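About Hotholm Coffee

Most coffee company pages start with a mountain, a sunrise and a farmer's hands. We have read a lot of them, and we could not tell you afterward what any of those companies sell. So this page is about a counter, a roaster and how we run the place.

Hotholm is a small roastery and takeout bar in Tulesside. We roast in the same room where we serve. People sometimes assume this is for show. It began as a question of rent, and we kept it up after we could have moved the roaster out, mostly because the person roasting hears it when a customer says the coffee tastes flat.

What we sell

Two coffees at a time, one darker and one lighter. We have tried offering more. Six bags on the shelf looked impressive and most of them went stale there. We don't print tasting notes that mention stone fruit or jasmine unless several of us taste it without being told to, and that has happened less often than the industry would have you believe. Beans are sold whole or ground. We will grind them for you without a lecture.

We also carry tea, for those who come in with a coffee drinker and would like something else.

How we roast

In small batches, in a drum roaster that runs on gas. We are doubtful about the phrase "small batch," which now appears on things made by the truckload. In our case it describes the size of the machine. A small drum means more work for the same number of bags, and it doesn't make the coffee better by itself. It does mean a bad batch costs us less, so we are more willing to throw one out.

The counter

We have strong views on cup storage, which may sound like a poor use of a company's time. Work a morning rush with lids in a drawer and sleeves in a cabinet and see how you feel. Cups stand upside down so dust stays out. Lids are stacked by type, next to the cups, where the person pouring can reach them without turning around. We looked at the fancy dispensers, the kind with springs, and were not convinced.

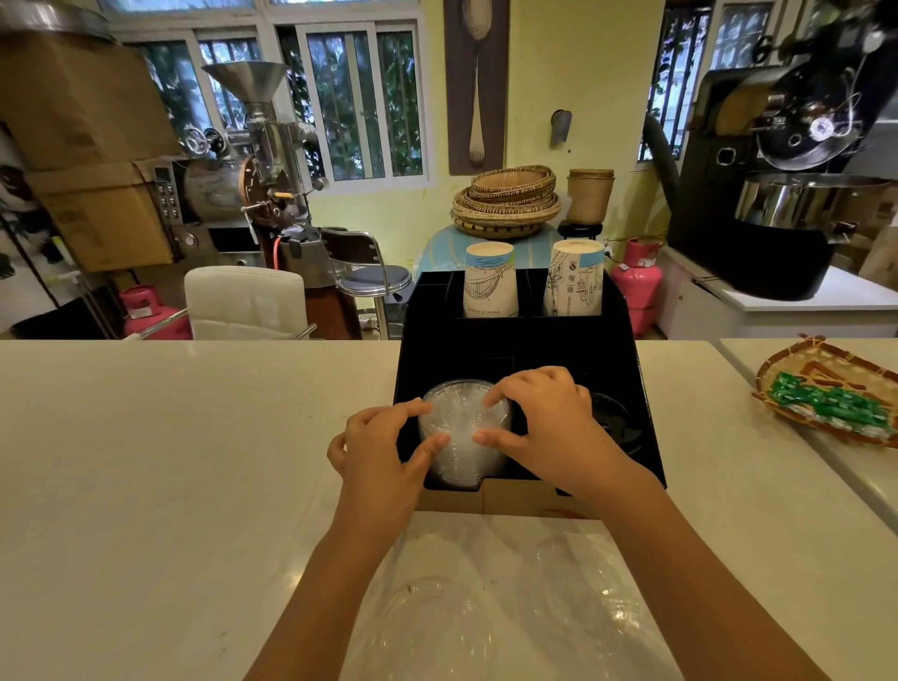 Straightening lids is the first job anyone learns here, and it gets done many times a day. A leaning stack gives you two lids when you wanted one, and the extra usually lands on the counter. New staff tend to think we are exaggerating about this until their first busy hour.

On the subject of cups: we are wary of green claims, including the ones printed on packaging. A symbol on a paper cup says little about where that cup ends up. Bring your own and we will fill it and take 65 cents off. If you are drinking in, ask for a mug.

Wholesale

We supply a few cafes and offices in Tulesside and out toward Stekcombe. There is no contract and no free grinder. In our experience the free grinder is paid for somewhere in the price of the beans. Tse Bakery took our darker roast on a trial one November and still orders it, though they did make us change the bags.

Working here

We hire rarely. No latte art required. We will ask you to taste some coffee and tell us what you think, and we would like to hear it if you don't care for it.

Visit or write

Hotholm Coffee, 1433 Stekcombe Road, Tulesside. The bar closes when the pastries run out or at 6, whichever comes later.

Page last updated Jun 13, 2019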